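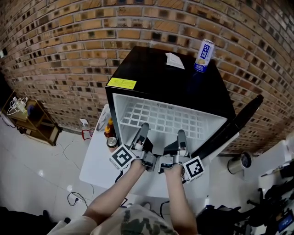

**Mini fridge – do I have to keep the slotted vent inside clear??**

**Suqin Zou**

Quick one, on my break. Black mini fridge, white inside, one wire shelf toward the back, little slotted vent on the back wall above the shelf. Picked it up secondhand in August, no manual. Want to load it up with cans and a couple sauce bottles for the craft room but whenever I push stuff all the way back it ends up right against the vent. Top row gets super cold, door side is barely cool. One can of walnut drink came out half slush.

So is that vent for air or what? Can I put a tall carton in front of it if I leave a gap? And how big a gap. Also is it OK to keep things on top, I've got a can and a folded card up there right now. Its on a table, close to the brick wall, I could pull it out some.

**Minttu Toivonen**

Yes it's for air, leave it alone. Cold air comes out of the slots on yours by the sound of it, so whatever sits right against them freezes first and the rest gets nothing. I keep two fingers of space. Tall stuff goes to the side, short cans in the middle.
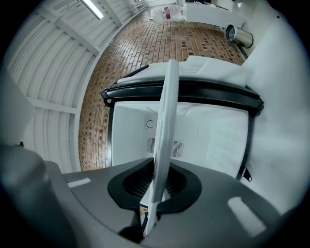
Horkisska Home Help | p. 1045

Other things to do:

- Pull the shelf out and wipe the slots. Damp cloth, don't spray anything in there. Dust and old sticky soda get in and then it whistles
- Check the seal all the way around the door. Close it on a strip of paper, if the paper slides right out the seal is bad
- Turn the dial DOWN one notch and wait overnight before you judge. People crank it and then complain about slush
- Pull it away from the wall. Mine was jammed up close and the sides got hot, moved it out a hand's width and that stopped

One can and a card on top, who cares. Wouldn't pile towels up there if they hang down over the back. I had a Pleton for years with a cereal box on it, no trouble.

If the slots are frosted over, unplug, door open, towel under it, leave it til the ice is gone. Don't chip at it with a knife – I did and that was the end of that fridge.

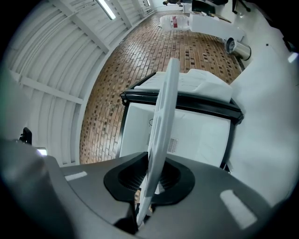
*Small slotted grille, brick floor.*

**charbonneau_k**

what she said. had the same thing w/ a Loltmont, took out half the cans and it was fine by next morning. Also put sauce on the door side, it doesnt need to be that cold

**Suqin Zou**

ok thanks both, moving the cans tonight. Seal seems fine, did the paper thing. Will try one notch down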